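In Praise of the Paper Letter

I wrote 130 letters last year, and I can't wait to beat that number! It started in June, when my old neighbor Stellan Rustad moved away and mailed me four pages, both sides, in green ink. I read them standing at the mailbox and then again at dinner.

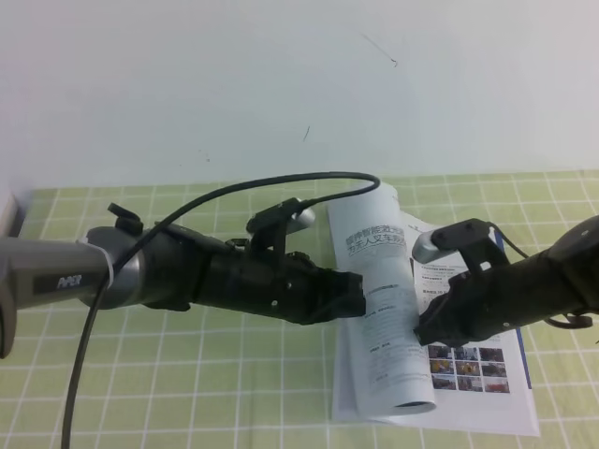
A letter has room for the small stuff - what the dog ate, which window sticks, a soup that went wrong. Those are the things I miss most about people who live far away, and they hardly ever make it into a phone call. Stellan's last one had a whole page on a bakery in Flores that sells its rolls warm until noon (I have since asked for the recipe, with no luck so far).

People tell me they don't have time. I get it, I really do, but 500 words is one cup of coffee. Write badly! Cross things out!

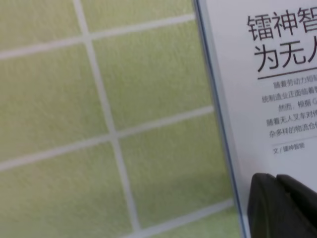

My friend Alina Jitaru keeps hers in shoeboxes, going back to grade school, and she let me spend a rainy afternoon with them. We laughed until our sides hurt. Some of the stamps alone are worth the trip - and she still owes me a reply from before Christmas.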